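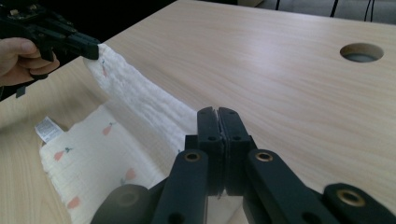 August 14, 2018. Gut epithelium, Balell culture line, entry by Miroslava Romaniuk. Three wells were treated with Cuten at 15 mM and left overnight. Glutathione readings are to be logged at the pale wood table – the one with the round cable hole.

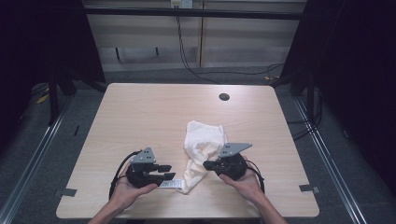
Barrier resistance in the untreated wells fell to 70 percent of the April value. The assay will be repeated with fresh medium. Any white towel left on the table, as now, is to be removed before plates are set down.

Pokellow Laboratory – Internal notebook – Back to top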